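Colour sorting

Colour sorting is a tabletop activity in which small objects, usually alike in shape and size, are separated by colour into matching containers. It is used in nurseries, infant classrooms and the home, and in simpler or more demanding forms with older children and adults. The usual materials are a set of blocks, counters, beads or buttons and one container for each colour. A shared container, often a tray, may be added as a starting place or as a place for finished work.

The activity is also called colour matching, although some writers keep that name for exercises in which each object is paired with another of the same colour. In colour sorting proper the aim is a group. Any red object may go with any other red object, and their order inside the container does not matter.

Materials

Cubes are among the most common objects for sorting. They do not roll, they can be picked up from any side and they stay where they are put down. Edges of 20 mm or a little more suit most hands, but sets for very young children are larger for reasons of safety. Wooden, plastic and foam cubes are all sold for the purpose. Painted wood tends to chip at the corners after long use, and foam takes dents but makes little noise when dropped.

The objects in a basic set differ in colour only. If the red pieces are also larger than the blue ones, a person may be sorting by size, and the result looks the same either way. Red and blue are a frequent first pair. They are easily told apart by most people, including most of those with the usual kinds of colour blindness, who may find red and green hard to separate.

Containers

Bowls and rimmed plates are preferred to deep pots, as the contents remain in view. The colour of the container may be shown by its whole surface, by a label, or by the rim alone.
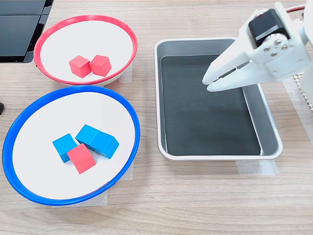
A coloured rim around a white inside has a practical advantage over a container coloured all through. A blue cube at the bottom of a blue bowl can be hard to make out, particularly in poor light, and a wrong piece is more quickly noticed against white. Enamel tableware is often made in this pattern and has long been borrowed for classroom use. Melamine and plastic versions are lighter and cheaper.

The shared tray is generally rectangular and in a neutral colour so that it is not mistaken for one of the sorting groups. Metal baking trays are widely used. A lining of felt, rubber or card cuts down the noise and stops the pieces sliding. Black and dark grey linings make bright cubes stand out but show dust, and need wiping more often than pale ones.

Layout and fixing

In the commonest layout the shared tray stands on one side and the sorting containers on the other, one behind the other or side by side. For a seated adult all of it should lie within easy reach, and a table area 58 cm deep is sufficient for two bowls and a tray of ordinary size. The containers should not touch. A gap between them makes it plain which one a dropped piece belongs to.

Light containers move when they are knocked, and many users fix them down. Clear adhesive tape is the simplest method. It may be run along one edge of a tray or placed beneath a bowl with the ends left showing. Tape holds well on smooth painted or varnished tables, less well on bare wood, and can lift a weak finish when pulled away. Reusable putty and non-slip matting are the usual alternatives – matting has the drawback of creeping on a dusty surface. Where the activity is repeated from day to day, the positions are sometimes marked in pencil and the containers put back by the marks.

Method

There are two main forms. In the first, called filling, all the pieces begin in the shared tray and are moved one at a time to the container of their own colour. In the second, called correcting, the pieces are already in the coloured containers but some are in the wrong one, and the task is to find and move them. Correcting is the harder of the two. The person must look over each group before acting, and must leave alone the pieces that are already right.
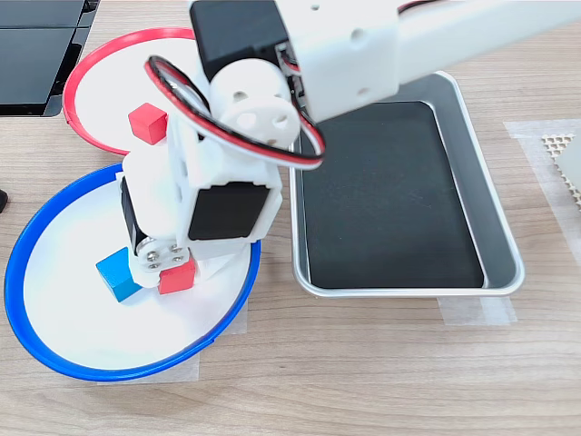

Correcting is normally taught with a single misplaced piece. Once this is managed, more are added, and later both containers hold errors at the same time. The position of the wrong piece has an effect on the difficulty. A red cube lying by itself on the blue-rimmed plate would be seen at once, but one that sits right next to a blue cube needs more care, as the fingers may take hold of both or push the neighbour aside. With three or four cubes in a cluster, it may be necessary to slide the wanted piece clear before lifting it.

A third form, emptying, reverses the first. The sorted pieces are returned to the tray, either all of one colour and then all of the other, or in turn. It serves as a way of tidying up and is often treated as part of the activity.

Sessions are short. In a set of teaching notes dated 31/10/2019, Misaki Shibata recommended 5 minutes for beginners and no more than 50 moves for anyone, with a pause whenever pieces were being dropped repeatedly.

Commercial sets

Ready-made sets usually contain cubes in two to six colours with bowls to match. Those sold under the Povby name have rimmed bowls, and the Uzor set has flat plates and a lined tray. Many settings put together their own from kitchenware and loose blocks.

See also

Counting frame
Pattern blocks
Shape sorter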